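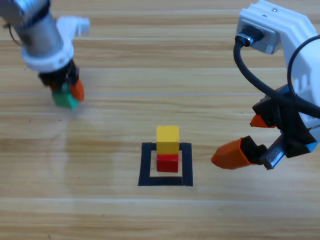 Green cube in the left gripper, red and yellow already stacked on the tape square. The right arm has its fingers open.

Two Arms, One Tower: Gallery

Welcome to the picture page for the Kekell stacking study, run out of the back half of the Niscombe lab by Delia Oprea and Tadeusz Śliwiński. The written report has the tables. People kept asking for something to look at, and the tables were not what they had in mind.

The task takes a toddler under a minute. Two arms share a table and build a tower of three cubes inside a taped outline. Each arm runs its own copy of the policy, and neither gets the other's plan. They have to work out whose turn it is from the camera view alone, much like two people at a narrow door.

Notes to go with the picture

The policy was trained on 70 demonstrations, all teleoperated by Iolanda Guerra, who has asked us to say that the slow ones were deliberate. We trained for 6 hours and tested in September.

The order of the colors is not fixed. Neither is the choice of arm, which was Tadeusz's idea and cost us most of a month.

Our early version was extremely polite. Both arms would reach, notice each other, back off and wait, and the run would time out with everyone's manners intact. Adding 5 demonstrations in which one arm plainly barges in cured most of it.

The third cube is still the hard one. Failures there are mostly bad releases: the fingers open a touch late and drag the tower along on the way out. Hubert Zawadzka calls this "saying goodbye" and has a column for it in the log.

The tape is for scoring. A tower standing outside the outline counts as a miss, however handsome, and Grażyna Wróbel does not hear appeals.

Report, training settings and the full failure log are on the Kekell project page.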